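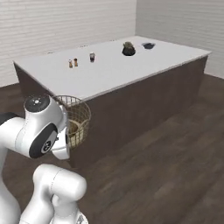 Search products Enter a word or code Go

Vurex countertop oil and care set

The Vurex set is made for people who have a solid timber worktop at home and want to look after it themselves. In the box there is one bottle of oil, one tin of finishing wax, 2 cotton cloths and a grey hand pad. The set is packed by Prestamell and we sell it under the code PM-Vurex.

The oil is the same one that our workshop has used for many years on tables and benches. It goes into the timber and does not make a skin on top. For this reason a worktop treated with Vurex can be repaired in one small place, without sanding the complete surface. If you have a scratch next to the sink, you treat the scratch and the few centimetres next to it, and the rest can stay as it is.

For which surfaces

Vurex is suitable for oak, beech, ash, walnut and most other hard timbers. It can be used also on chopping boards and on the handles of garden tools. It is not suitable for laminate, stone, painted boards or timber which has a varnish. If you are not sure what you have, put one drop of water on a place that is not much seen and wait. On varnish the drop stays round for a long time. On oiled or bare timber it becomes flat and leaves a darker mark, which goes away when it dries.

We are often asked about cabinets and side panels. They need much less care than the top. Normally a damp cloth is enough, and if they were delivered with a lacquer you should not put oil on them at all.

How to use it

Clean the worktop in the evening with warm water and a little washing-up liquid, then leave it to dry until the next morning. Rub it with the grey pad, always in the direction of the grain. Take off the dust with a dry cloth.

Pour a small quantity of oil on the surface and spread it with the first cotton cloth. The layer should be thin. After 5 minutes take the second cloth and wipe away everything that has not gone in. Please be strict with this step. Oil that is left on the top becomes sticky and it will hold every crumb.

The worktop can be touched after 90 minutes. Water, hot cups and food should wait until the following day. For a new worktop we recommend 2 coats, with one night between them. For a worktop that was oiled before, one coat is usually sufficient.

The wax is optional. It gives a softer feeling to the hand and helps water to run off. Some customers use it only around the tap and leave the rest with oil.

Important: cloths with oil can become hot by themselves and start a fire. Spread them flat outside to dry, or put them in water in a closed metal tin, before you throw them away. Do not leave them in a ball in the bin.

Choice of tone

Vurex Clear keeps the timber close to how it looks when it is wet. Vurex Pale contains a little white pigment and is made for ash and light oak, which otherwise turn yellow with time. Vurex Athumani is the dark one, a warm brown, and it is named after the first carpenter who mixed it for us. Please try the dark tone on an offcut first. On beech it can come out with spots, as beech does not drink the oil evenly, and we can not accept a return for this.

The tones can be mixed with each other. They can not be mixed with the older Femuven oil, which has a different base. If your worktop was treated with Femuven, you can still change to Vurex, but sand it first down to clean timber.

Storage

Keep the bottle upright and well closed, in a place without frost. An opened bottle should be used within the year. If a skin has formed on the oil, take the skin out and pass the rest through an old stocking. It is then good to use. The wax becomes hard in a cold room, so bring it inside some hours before you begin.

Delivery and advice

We send the set by normal post. In November the workshop is closed for the yearly stock count, and orders from that month go out when we are open again. Spare cloths and pads can be ordered separately, also in larger packs for joiners.

Questions about the product are answered by Ismael Meireles, who is in the workshop in the mornings and takes calls until noon. It helps him if you know the type of timber and what was used on it before. A picture of the damaged place taken in daylight is also useful, especially for black rings from metal tins, because these need another treatment before the oil.

Refill bottles of Clear and Pale are in stock. Athumani is mixed to order, please allow a few more days.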